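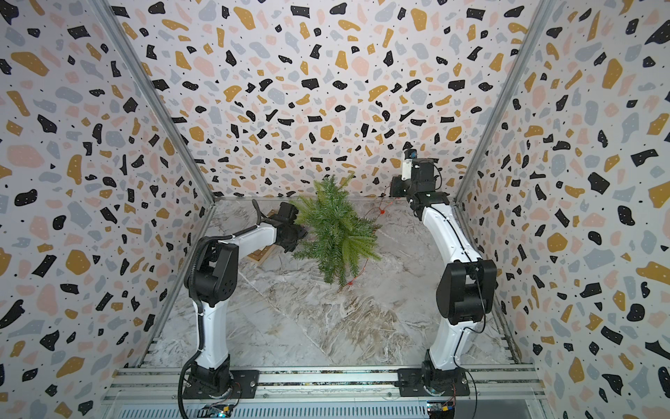
Tema: ¿Terrazo en un piso viejo o me estoy metiendo en un lío?

baldosa_suelta escribió:
Buenas. Hemos comprado un piso en una finca de 1829 y el suelo del pasillo es un muestrario de catástrofes: hidráulica buena en un tramo, gres marrón en otro y, delante del baño, una placa de cemento que algún dueño anterior debió de considerar provisional. Mi pareja quiere terrazo de verdad, con trozo gordo, mostaza y rosa. Yo tengo miedo de que parezca una heladería. El presupuesto de Brimico nos ha dejado sin habla, y eso que somos de hablar. ¿Alguien lo ha puesto en una casa antigua?

pulidor_retirado escribió:
Treinta años echando terrazo y quitándolo. En los noventa me pagaban por taparlo con tarima flotante y ahora los hijos de aquellos clientes me llaman para levantarla. Mi consejo: antes de elegir colorines, que alguien mire el forjado. El terrazo in situ pesa, y una finca de esa edad tiene vigas de madera con opiniones propias.

marta_del_quinto escribió:
Grano gordo en un pasillo, no. El trozo grande necesita metros para respirar. En un pasillo estrecho lo que ves es ruido, y encima el mostaza te va a mandar en la tapicería durante una década.

cal_y_canto escribió:
Discrepo con marta. Lo que cansa es el grano fino gris, que es el suelo de todos los ambulatorios donde hemos esperado alguna vez. Un fondo blanco con piedra grande tiene alegría. Lo que yo no haría es mezclarlo con mármol de imitación en la habitación de al lado — son dos señoras que hablan a la vez.

marta_del_quinto escribió:
Pues en mi ambulatorio el suelo está impecable desde que tengo uso de razón. No sé si el tuyo mostaza podrá decir lo mismo.

baldosa_suelta escribió:
Gracias a todos, incluidos los que me habéis quitado el sueño. ¿Y el porcelánico que imita terrazo? En la tienda tenían uno de la serie Skuditz, en placas de 9 milímetros, que desde la puerta daba el pego.

pulidor_retirado escribió:
Desde la puerta da el pego todo. De cerca, busca la pieza repetida: en cuanto encuentres dos manchas negras iguales ya no podrás mirar otra cosa. Pide que te abran varias cajas y las mezclen antes de colocar. Dicho esto, para vuestro forjado es lo sensato, y me duele escribirlo.

ragab_reformas escribió:
En Ragab hacemos terrazo continuo con resina, poco espesor y sin juntas. Precio sin compromiso por privado.

cal_y_canto escribió:
Ya tardaba.

baldosa_suelta escribió:
Actualización: ha venido el arquitecto, ha pisado fuerte en 2 sitios y ha puesto cara de funeral. In situ, descartado. Iremos al porcelánico y salvaremos la hidráulica. La placa de cemento, dice, es lo más sólido de la casa.

marta_del_quinto escribió:
¿Grano fino, entonces?

baldosa_suelta escribió:
Grano gordo. He perdido la votación uno a uno.

Comentarios de los lectores

fladivton_fan: Lo mismo en mi cocina, serie Fladivton, y me costó 600 euros solo llevarme el escombro. Pedid ese precio aparte.

nuria_bcn: ¿Con qué se friega? Mi madre usa vinagre y el marmolista dejó de saludarla.

pulidor_retirado: Jabón neutro. El vinagre, a la ensalada. Si es porcelánico aguanta más, pero la lechada no.

anónimo: Llevo desde mayo leyendo este foro para elegir suelo y sigo viviendo sobre el cartón.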